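September, afternoon. Putter comparison, continued from the last page.

Putters on test: Westel blank in the firm plastic, the same mould in the soft one, and the Macedo we have been using as the reference. Three discs, all weighed again before going out. The soft Westel is 2 g lighter than its stamp says. The others agree with theirs.

Wind light, left to right across the practice basket. Teresa threw, I marked. Stations at 8 m and at circle's edge, same stance at both, no jump putts. Chain hits that fell out were marked separately from clean misses, as agreed after the mess in the first session when we lumped them together and could not pull them apart again.

Firm Westel: flies straight at the short station, starts to fade late from the edge of the circle. Spit-outs mostly on the strong side. Teresa says it leaves the hand early when her fingers are dusty.

Soft Westel: more glide than expected. Several went over the top band from the short station until she lowered her aim to the bottom of the chains. After that the grouping was tighter than the firm one, though I would want a second thrower before writing that down as a result. It also stays where it lands – far fewer rollaways on the slope behind the basket.

Macedo: as before. No surprises. The rim is getting nicked on one side and will need replacing as reference before the nicks start to matter.

Florêncio joined late and threw a short set, spin putts only. His numbers go on a separate sheet and must not be added to Teresa's. He pushes the nose up on anything soft, so the soft disc stalled and dropped left for him, the opposite of her pattern.

Zendau basket: the inner chains have stretched again. Measure the hang before the next set and compare with the Peltametti one at the far end. If they differ, all of today's spit-out marks are suspect. 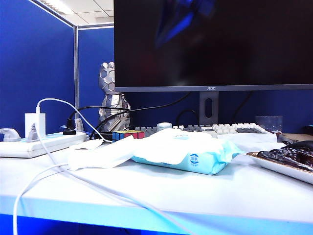 Page last changed: September, 16:50, T. Cardoso

To do. Copy the marks from the card into the sheet, one row per putt. Keep the warm-up throws out. Repeat the edge station with the stance marked in chalk, as her front foot crept forward over the last set.

Still open: whether to drop the firm plastic altogether. Florêncio is for keeping it until we have had a properly windy session. Agreed for now.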